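List: self-catering-owners
Subject: Re: [owners] Changeover times and the one-night gap question
Date: August 10, 2022

Hello all,

On the question from the weekend:

> We have just taken on a two-bedroom flat in Brivesia, five minutes
> from the harbour, and are opening the calendar for next season.
> Do you set a fixed changeover day or let people arrive whenever
> they like? We worry about being left with odd single nights that
> never sell. Also, is a welcome folder still worth doing or does
> everyone just look at their phone?

First of all, congratulations! Brivesia is a smashing place for a let, and being that close to the harbour you'll get the ferry crowd as well as the families. We've had our place up the hill for seven seasons now and I still get a bit of a thrill when a booking comes in.

We started out with Saturday to Saturday all year because that's what the previous owners did. It was lovely and simple in the school holidays and hopeless the rest of the time. Three summers ago we went over to flexible arrivals outside the peak weeks, with a three-night minimum, and we sold 31 more nights that year than the year before. I nearly fell off my chair when I added it up. Same flat, same price, same slightly wobbly garden gate.

The single nights do happen, though. What we do is keep the three-night minimum until 15 days before arrival and then drop it. If there's still a lone night left at that point we open it up at the normal rate plus the full cleaning charge, and you would be surprised who takes it: people with an early ferry, people going to a wedding, cyclists (so many cyclists, and they leave the place spotless). A few we leave empty on purpose and use for jobs. The shower got resealed on one of those.

If you list through Momilar, have a look in the calendar settings for the gap rule. It's tucked away under the pricing page and it was switched off when we joined. We also take bookings direct, and those are my favourites, as the guests tend to ring up first and you can tell them about the steps and the parking before they've paid. Do tell them about the parking! Brivesia fills up by ten on market day and the bottom car park is no use for anything taller than an estate car.

Changeover itself: we ask people to be out by ten and let them in from four. I know some of you do three o'clock and I take my hat off to you. Four gives us time for a proper look round, a second load through the machine if it's needed, and a cup of tea on the step. When it's a same-day turnaround we do the beds first, then the bathroom, then the kitchen, and the floors last of all, backwards towards the door.

Now, the folder. Yes yes yes, do one! Ours gets read every time, I can tell from the jam on it. Keep it short and put the things people want at nine at night on the first page: how the heating works, where the fuse box is, which bin goes out when, where to get chips. Then your walks. We put in the bus to Drosetti, the 423, which goes along the top road and has the best view on this whole stretch of coast for the price of a bus ticket. Get people to sit on the left going out. In Drosetti itself there's the little beach behind the chapel, which even in August has room to put a towel down, and the bakery at the bus stop that does the almond thing with the sticky top. We've had guests come back a second year and mention that bakery before they've mentioned us.

The other outing we push is the lake at Polat. It's further, and you want a car, but the path round is flat enough for a pushchair and there are rowing boats until the end of September. Ring ahead if the weather's been bad as they don't put them out in wind.

One more thing on the calendar. Don't close up for winter without trying December first. We opened for the fortnight before Christmas last year, mostly out of curiosity, and had the flat let for nearly all of it to people coming for the lights along the harbour. Extra blankets, a few logs, a tin of biscuits. It was a joy, and the reviews from it are some of the nicest we have.

Happy to send over our folder as a file if it would save you typing. You'd need to swap the bins for your own side of town, they come on a different day down by the water.

Good luck with the first season, and do let us all know how it goes!

All the best from up the hill

Attachments (3): 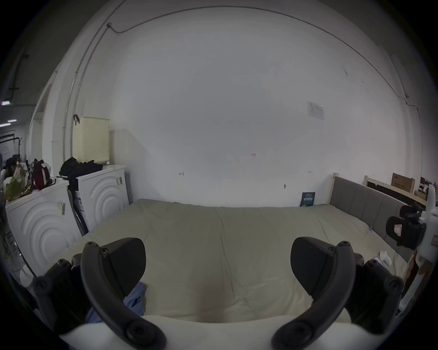
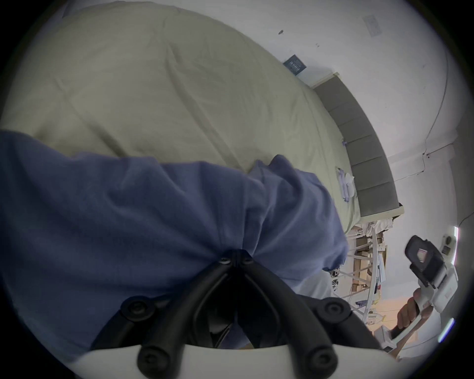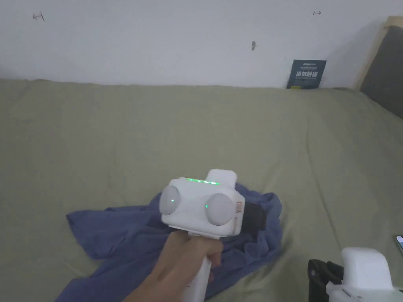 All three: the bed, with the blue cloth on it.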